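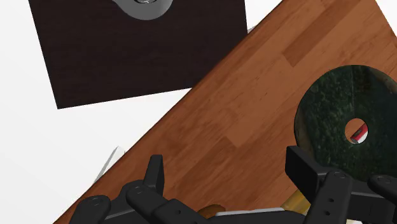
The museum at Rilthorpe opens at eleven, which is to say that a bolt is drawn at eleven and the door is then discussed. It sticks in wet weather. On the October morning of my visit it had been raining since breakfast, and three of us stood in the porch listening to somebody on the inside putting a shoulder to it.

I had come to see a small-town museum in the middle of what its leaflet calls a rethink. Rilthorpe is a market town without a market, a few miles down the valley from Claltgate, and its museum has occupied the old corn exchange ever since the corn stopped being exchanged. Admission is free. There is a box by the door with a slot in it, and a stuffed otter on top of the box, positioned so as to meet your eye.

The collection is the sort that accumulates when a town is too polite to say no. There are 800 objects on display and a good many more upstairs, and most of them arrived in carrier bags. One cabinet holds nothing but keys. Another has butter pats, a truncheon, a christening gown and a lump of something found under the railway bridge, all sharing a single label that reads "Various, local". I looked at it for some time. You can't fault it on accuracy.

Small museums have been told for years that they must have a story. Consultants come out on the train to say so. Rilthorpe had its consultants the winter before last, and they went round with clipboards and concluded that the town's story was water, on the grounds that there is a river. For one season everything was arranged to be about water. The keys became keys to houses that might flood. The otter did very well out of it and had a plinth. Then the school groups came and asked where the truncheon had gone, and by the following spring it was back in its cabinet beside the butter pats.

The present rethink is more modest. It has to do with storage, and it has a name, Sevarard, which sounds like a minor Viking and is a cataloguing system. Every object in the building is to be given a number, a photograph, a measurement and a place to live. Until now the museum has relied on an accessions register begun in fountain pen, carried on in biro and abandoned in the middle of a page, where the last entry is "Mangle (another)".

I asked to see the register and was allowed to turn the pages myself. It is a lovely thing. It runs to 1096 entries, and you can follow the moods of its keepers through it. The first was a measurer, who gave everything to the eighth of an inch, spoons included. The second had opinions. Against a watercolour of the parish church he has written "The tower is wrong", and against a donated collection of moths, only "Oh dear". The third used abbreviations which no living person can read, so that there are two full pages of objects known for certain to be in the museum, somewhere, and to be "b.w.h., sm. ck."

Upstairs, the matching-up goes on every Friday. A trestle is set out under the skylight, a box is opened, and the contents are compared with the register until somebody finds a likely entry or it is time for tea. When I was there the box held 14 thimbles, a ration book, a dog collar of great size and a brass instrument for doing something to a horse. The thimbles took most of an hour. The register lists eleven. There was a serious conversation about whether three thimbles could have been left in the box as a gift, by night, and it was decided to number them anyway and let posterity worry.

What struck me was how little anyone wanted to throw away. The word for throwing away, in museums, is disposal, and there is a proper procedure for it, with forms. Rilthorpe has filled in the forms once. That was for one of the mangles, which went to the museum at Claltgate and was returned eight months later with a polite note to say that they had found three of their own. It now stands on the landing, and you have to go round it to reach the lavatory.

Claltgate is the rival, in so far as there is one. It has a café and a lift and a room with a projector in which the Civil War happens every twenty minutes. I went there the same afternoon, for balance, and had a very good scone. The displays are clean and well lit, with short panels in large type, and a child could go round the whole thing in half an hour without being bored or, I think, surprised. I came out knowing the dates of the siege. I have since forgotten them. I still know all about the tower being wrong.

It would be easy to be sentimental here, and I ought to put the other side. The Rilthorpe roof leaks over local industries. A hand-coloured map of the parish has gone brown on the side nearest the window and ought to have been moved years ago. Half the labels were typed on a machine with a faulty e, which makes the section on the Mechanics' Institute hard going. And a museum that doesn't know what it owns can't lend it, insure it or notice when it has gone. If Sevarard does what it promises, a researcher who wants to know about horse brasses or ration books will be able to find out in a minute that Rilthorpe has them, and on which shelf.

There is a plan to put the old register itself on show, under glass, open at a different page each month. I hope they start with the moths. I also hope that the new system leaves room for remarks. I was shown the screen where the entries are typed, and there is a box for material, a box for condition and a box for date, and right at the bottom a narrow one marked "Notes". Nothing had been put in it yet, apart from in the record for the otter, where somebody had written "Looks at you".

I put a fiver in the slot on the way out. The door had swollen further by then, and it took two of us to leave.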